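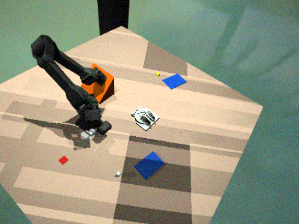 Session 2: Teleoperation in the Simulator

You will drive the arm with the hand controller and record demonstrations for the Namano learner. No code is needed this time, but bring your notes on joint limits from session 1.

Before you record
Open the Skudia launcher and load the tabletop task. Check that the arm follows your hand in all directions. If it jumps when you press the clutch, let go, reset the arm and try again.

Recording
Bring the gripper over the cube from above and slow down before closing. A steady, slightly slow run is worth more to the learner than a fast one with corrections – it copies your hesitations too. Stop the recording once the cube is on its pad and the gripper is clear. Each run is cut off at 300 time steps.

Use the overview camera for large moves, then change to the gripper view for the last part of the approach.

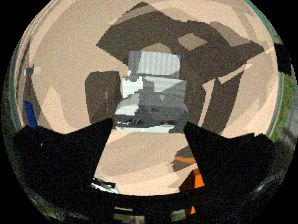

Figure 2. Gripper view, with the two fingers at either side.

The lens bends straight lines near the rim, so judge distance from the fingertips.

Keep failed runs, but mark them as failed. Upload everything to the Asante folder by 5 pm.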